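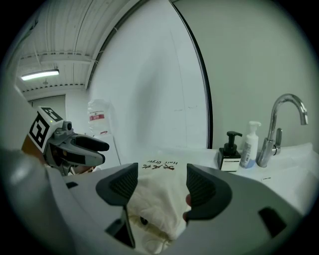
White drawstring bag printed "Hair Dryer"

Progress report to the Provier Fund: Pandeden guesthouse restoration
27 January 2018
By Konrad Hofstetter

Print this page | E-mail this page

We have a roof! When I last wrote, half of the north wing was under tarps and I was emptying buckets before breakfast. The slates went on in December, two days ahead of the first hard frost, and the attic has stayed dry through three storms since. I went up with a flashlight after each one, and I can't tell you how good it felt to come down with clean knees.

The grant paid for the slates, the lead work over the porch and the new gutters on the river side. We came in $739 under on the roofing line. With your approval I would like to move that to windows, where the frames on the second floor are in worse shape than the survey said (the putty was holding up the wood in two of them).

Inside, 5 bedrooms are plastered and painted and the stairs have their handrail back. The Rotano stove in the dining room passed its inspection and heats the whole ground floor, hallway included. The plumber has one more visit to make for the back bathroom, where the old drain runs uphill for a yard or so. He has a plan and I believe him.
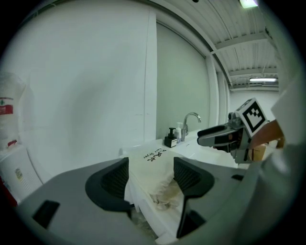
Progress Report No. 2, page 2

The opening of the house to walkers is still set for spring. Shi, the bakery across the bridge, has agreed to supply bread and breakfast rolls, and they have already let us try far too many of them. We printed 2000 leaflets for the trail huts and the train station, and only 200 are left in the box by my desk. A second run is in the budget.

Two things are behind. The garden wall has to wait for warmer weather, as the lime won't set in frost, and the fire door for the cellar was delivered in the wrong width. The supplier is making a new one at no cost to us. Neither should hold up the opening, but the door must be in before we can have overnight guests, so I am calling them every week.

Next on the list are the windows, the back bathroom and the floor in the reading room. The old boards there are larch under all that brown varnish and they are sanding up beautifully. Please come and see them! I will send the receipts for the roof separately, along with the request form for the window money.

Contact | Copyright 2018 Pandeden Guesthouse | Back to top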